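**09/08/2018 – Kundotari bench, sim only**

Question from Haverford again: can it do chores yet. Short answer no, longer answer below.

Wevard build finally compiles. Had to roll back the contact solver, the new one made everything sticky. Left the old friction numbers in, they're wrong but at least they're wrong the same way every time.

Ran the rack task overnight. 200 tries, 29 counted as good. Before the rollback it was 20 out of the same 200 so yes better, no I would not let it near my dishes. Most of the fails are the approach – wrist comes in too low, finger clips the top rail, planner gives up and sits there till timeout. A few are just dumb, gripper closes on air and the scorer calls it a grasp. Need to fix the scorer befor anybody quotes these numbers.

Vestby people want towels next. Told them no cloth until rigid stuff works. Cloth in this sim is a bad joke anyway.

My own guess on chores: wiping a flat surface, fine, could demo by June. Loading or unloading anything with slots, no. Sorting small parts into bins on the shop floor sits somewhere between, and that one someone would pay for. Person does the rack job half asleep in 2 minutes.

Checked the layout against the notes, arm on the pedestal at the back, rack on the near side. Shadows on, slows the render but Haverford likes them for slides.

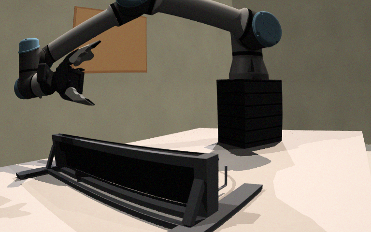 *Sim view, gripper open and empty, rack in front.*

To do:
- scorer – require lift, not just finger contact
- raise approach height, rerun same seeds
- move the lights?? shadow on left corner of table is ugly
- ask Wevard whether the solver fix is comming or if we're stuck on the old one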